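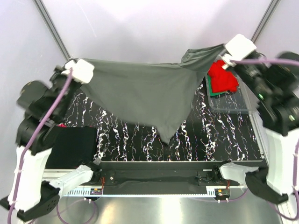 Clatdale 礼堂的舞台幕布更换工作进入第二阶段，本期报告覆盖从旧幕拆除到侧幕试挂的全部内容，提交给 Oladska 基金的项目联络人。上一期报告之后，贵方来函问过一个问题：既然新布料已经到货，为什么不沿用旧的吊点，尽快挂上去，而要重新计算吊点间距。主要原因在布的受力。一块布如果只提住两处，就会像图里那块深灰绿色的布一样，中间往下坠，褶子集中到夹持的两端和垂下来的那个尖角，其余部分倒是比较平。幕布尺寸大，自重也大，吊点一疏，顶边就会出现同样的情况：吊点处起皱，吊点之间下垂，底边跟着高低不齐，时间长了顶边缝线会先坏。旧幕的损坏位置基本符合这个规律，下文“旧幕检查”一节有说明。

提交日期：1月11日，星期一
项目地点：Stetness，Clatdale 礼堂
报告人：Asmaa Kettani

## 本期完成的工作

旧大幕、旧檐幕和两侧的侧幕已经全部拆下。拆卸由 Rommel Cabanatuan 带队，从舞台左侧开始，先放檐幕，再放侧幕，最后放大幕。大幕分左右两片，每片单独落地、单独卷起，没有折叠。卷好的幕布目前存放在礼堂后面的道具间，垫高存放，底下铺了塑料膜。

拆下以后，台口上方的吊杆和轨道第一次能完整看到。Mircea Oprea 逐段检查了轨道，结论如下：

- 大幕轨道主体可以继续使用，不需要更换。
- 轨道中段接头有错位，滑轮经过时会卡一下，已经重新对齐并紧固。
- 旧滑轮磨损不一，全部更换，新滑轮已到货。
- 牵引绳外皮起毛，原预算里没有列入，建议一并更换，详见“预算”一节。
- 檐幕吊杆略有弯曲，不影响承重，但会影响檐幕下沿的水平，需要在安装时逐点调整吊绳长度。

侧幕共 4 片，已经全部缝制完成，其中舞台左侧的两片做了试挂。试挂时间为一周，目的是让布料在自重下伸长到位，再确定底边的最终长度。试挂前后的底边位置都做了标记。布料确有伸长，靠台口的一片伸长略多，右侧两片将按同样的办法处理，先挂后收边。

## 旧幕检查

旧幕没有直接丢弃，先摊开检查了一遍。检查的目的有两个，一是确认损坏原因，避免新幕重复同样的问题；二是看有没有可以留用的布料。

损坏主要在三类位置。顶边破损最严重，多处缝线断开，布带与幕布脱离，位置都在旧吊点两侧。旧吊点的间距为 40 厘米，而且历年修补时丢失过挂钩，实际间距有些地方更大。两片大幕中间的重叠处磨损次之，绒面已经磨平，应与反复开合有关。底边的问题主要是受潮，舞台右侧靠近边门的一段有水渍和霉斑，其余部分尚好。

中间大面积的绒面状态比预想的好，颜色有褪，但没有破洞。Hanane El Khatib 建议把这部分裁下来，清洗之后用作后台通道的遮光帘和排练厅的隔音帘。我们同意这个建议。清洗报价已经取得，费用由礼堂自己的日常经费承担，不计入本项目。

旧幕的阻燃性能也做了简单测试，取边角料在室外进行，结果不合格。因此留用的旧料在重新做阻燃处理之前，不会挂到任何有观众的区域。这一条已经写进礼堂的管理规定。

## 新吊点方案

新幕顶边的吊点间距定为 30 厘米。每个吊点由加固布带、金属气眼和挂钩组成，布带沿顶边通长缝制，中间不断开。旧幕的布带是分段拼接的，接缝正好落在吊点附近，这也是顶边先坏的原因之一。

大幕两片加檐幕，全部吊点合计 122 个。挂钩按此数量另加备件采购，备件放在舞台监督的工具柜里，柜门内侧贴了更换说明。今后如有挂钩脱落，要求当场补上，不再像过去那样隔一个挂一个。

打褶的做法也有调整。旧幕的褶是缝死的，清洗时无法展平，灰尘积在褶里出不来。新的侧幕不缝褶，平挂，需要褶皱效果时靠收拢挂钩实现。大幕仍然缝褶，但褶的上端留有余量，送洗之前可以拆开。El Fassi 工坊对此提出过不同意见，认为缝死的褶垂感更好，看上去更整齐。我们请他们分别做了两小块样品，挂在台口同一位置比较。从观众席后排看，两者差别不大；从前排看，缝死的确实整齐一些。考虑到清洗和以后的维修，最终选择了可拆的做法。

## 布料与缝制

布料由 El Fassi 工坊统一采购并缝制。到货时按卷验收，检查内容包括颜色、克重、绒向和阻燃证明。有一卷颜色偏浅，与其他卷并排时能看出来，已退回，替换的一卷随后送到，颜色一致。换货使大幕的裁剪推迟了一周，檐幕和侧幕用的是另外的布卷，没有受影响。

绒向的问题值得记一笔。侧幕第一片裁好后发现绒向朝上，而大幕设计为绒向朝下，两者在灯光下颜色会有深浅差别。工坊承担了重裁的费用，裁错的一片改作檐幕的备用料。此后每一片裁剪之前，都由 Hanane 到工坊现场确认绒向，并在布边用粉笔画箭头。

底边配重采用封在布套里的链条，与旧幕相同。链条两端缝住，中间每隔一段固定一针，防止链条在清洗或搬运时窜到一头。

目前大幕左片已经缝完，右片正在缝制。工坊地方有限，整片大幕无法完全展开，缝制时要两头有人托着布往前送。缝顶边时尤其慢，布的重量会把针脚往下拉，送料的人稍微松手，线迹就会歪。左片顶边有一小段返工过，返工后检查合格。

## 培训

项目书里列有一项内容，即为礼堂的技术人员和本地剧团提供幕布维护培训。第一次培训已经举行，由 Declan Wragg 主讲，地点就在 Clatdale 的舞台上。内容包括：挂钩更换、卷幕和搬运、日常除尘、小破口的手工缝补，以及如何填写检查记录。

参加者反映较多的是卷幕部分时间不够。大幕又长又重，卷的时候两边速度不同就会歪，需要多练几次。第二次培训会增加这部分的时间，并且每组都轮到站在中间位置，中间的人负责看齐，最难做。

手工缝补的讲义原来只有文字，使用中发现不够清楚，Declan 正在补画示意图。修订后的讲义会随下期报告附上。

## 预算

总体支出在批准的额度之内。有以下几项变动需要说明：

| 项目 | 原计划 | 现状 |
|---|---|---|
| 布料 | 一次性采购 | 已付清，退换未产生费用 |
| 轨道 | 局部更换 | 不需更换，款项有结余 |
| 滑轮 | 部分更换 | 全部更换，略有超支 |
| 牵引绳 | 未列入 | 建议更换 |
| 缝制 | 分两期付款 | 第一期已付 |
| 培训 | 两次 | 第一次已结算 |

牵引绳的费用拟从轨道结余中支出，不需要追加拨款。按照资助协议，预算科目之间的调整需要贵方书面同意，申请函已另行寄出，请在大幕安装之前答复。如果答复较晚，我们会先用旧绳完成安装，之后再换，但这样要多搭一次脚手架，费用会增加。

单据的扫描件已经整理好，按科目编号，与本报告一同提交。脚手架租赁的发票抬头有误，供应方答应重开，收到后补交。

## 尚未解决的问题

**边门漏雨。** 旧幕底边的霉斑与边门门槛渗水有关。门槛属于建筑维修范围，不在本项目之内，但如果不处理，新的侧幕会遇到同样的问题。我们已经向房屋产权方提出维修要求，对方派人看过，还没有给出施工日期。在修好之前，右侧靠门的一片侧幕暂不挂到最终位置，底边也暂不收。

**取暖设备的位置。** 舞台左侧墙上有一台暖风机，出风口正对侧幕。试挂期间，暖风机开启时布面有明显摆动。阻燃布料不代表可以长期对着热风吹，需要把出风口改向，或者加导流板。Mircea 倾向于改向，已在询价。

**演出档期。** 礼堂春季的演出安排比去年密，能够连续占用舞台的时间不多。大幕安装需要完整的两天，中间不能撤场。目前与剧团商定了一个时间段，但他们的装台计划还有可能变动。

## 下一阶段安排

首先完成大幕右片的缝制和验收，然后搭脚手架，安装滑轮和牵引绳，再挂大幕。大幕挂上之后同样先静置一周，再定底边。檐幕最后安装，届时根据吊杆的弯曲情况逐点调平。右侧的侧幕视边门维修进度而定，可以与檐幕同时进行，也可以单独安排。

第二次培训放在大幕安装完成之后，这样可以用新幕实际操作。最终报告计划在5月提交，内容包括完工验收记录、阻燃证明、维护手册和全部支出明细。

贵方上次提出希望派人到现场看一次。建议选在大幕静置的那一周，舞台空着，吊点和底边也都还看得清楚。具体日子定下后由 Asmaa Kettani 直接联系贵方。

附件：

1. 轨道检查记录（Mircea Oprea）
2. 旧幕损坏位置图
3. 吊点布置图，含檐幕
4. 布料验收单及退换货单据
5. 培训签到表
6. 支出单据扫描件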